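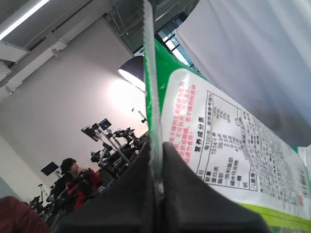
Makis Panagiotou says the slab talk should come before the walls talk, every time, and that people who buy the metal kit first end up pouring concrete to suit the kit. Agree. So slab first today. I moved it up, the handout still has the old order, sorry.

OK. Pole barn houses. Hands up who's living in one, who's building, who's thinking. Wait for hands.

Our place: Musdale, 1631 square feet, one floor, posts on concrete piers. Started in March, which was dumb. Mud. Say mud twice.

SLAB
Decide plumbing before anything. Mark every drain on the ground with paint, then walk it with whoever's cooking and whoever's cleaning. We moved the kitchen sink 5 feet on paper and it cost zero. Moving it after the pour, well. Ask the room if anybody's rented a concrete saw.
Vapor barrier under, taped at the laps, turned up at the edges. Insulation at the perimeter, all the way round, including the garage door side. We skipped that side. Cold toes in the laundry room.
Photos of every pipe with a tape measure in the shot. Do it before the truck comes. I keep saying this.

PERMITS
Two different lines at the county desk, farm building and dwelling. If you plan to sleep in it, dwelling. Do NOT start as farm and switch. Wenjie Xue switched, took all summer, had to open up finished walls so the inspector could see the post connections.
Lender question will come up. Short answer, ask the lender before you order the kit. Some want a regular foundation. Dont get dragged into this, I only have 25 minutes.

ROOF AND DRIPS
Bare metal roof over a heated room = rain indoors. Warm air goes up, hits cold steel, comes down on the couch. Tell the couch story if time.
Fix is boring. Air seal at the ceiling first, then insulation, then vent above it. Seal around every light. We had the Sasex people out to quote spray foam, good quote, we went with blown-in because I wanted to be able to get at the wiring. Either's fine if the air sealing is done right.

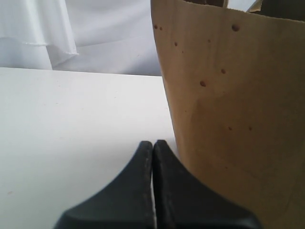

Wall panels next, and the seams where they meet. Steel moves when the sun gets on it, trim boards move, everything moves a different amount. Leave a gap and plan how to cover it. Those two black fingers on the screen are about the look you want before the trim goes on: close, even, a thin strip of white showing between. One tip is a hair higher than the other and on a wall I'd live with that too, the trim hides it. Butt them tight and they buckle by August. Comovik trim comes in long lengths, order one spare per wall, I was short and the second batch didn't match.

WINDOWS
Frame the openings before you recieve the windows? No. Get the windows in the shed, measure the real ones, then frame. Posts don't care where you want the view so draw the posts first.
Flashing tape bottom, sides, top. In that order. Pass the sample board around.

MONEY
Kit price is not the house price. Say it slow. Kit was the small part for us, inside was the big part. Set aside for driveway, well, power to the lot. Dumlao lot next to ours needed 50 loads of gravel before a truck could turn around.

QUESTIONS
Likely ones: noise in the rain (yes, some, less with insulation), resale (depends on teh county), wood stove (use the proper roof boot, not a bucket of caulk).
Sample board back to me please. Sign-up sheet for the site visit is by the coffee, boots needed.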